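Eltstead Coastal Protection Fund: progress report, February 2025

The grant has paid for 5 public meetings on the proposed drilling blocks off Pirner Head. The consultation has received 495 written responses through our office, 70 of them from fishing businesses. Bezawit Kahsay submitted our legal comments on the seabed survey in October. 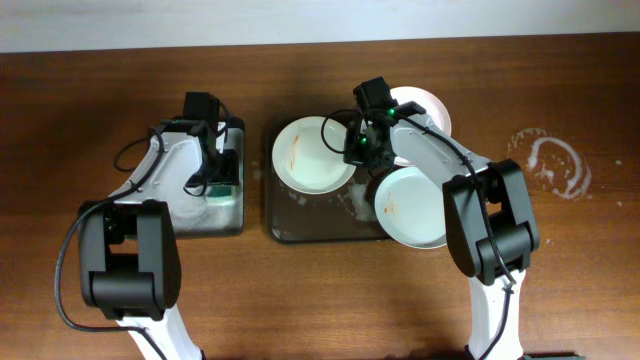 Two trays on the table, an arm on each side.

The Jesinier licence remains open and the ministry has not set a date for a decision. Admasu Harbour Council has agreed to back a 10-mile buffer. Spending is within budget. We ask to move the unspent travel money to printing.

We use cookies to improve your visit. Accept | Manage settings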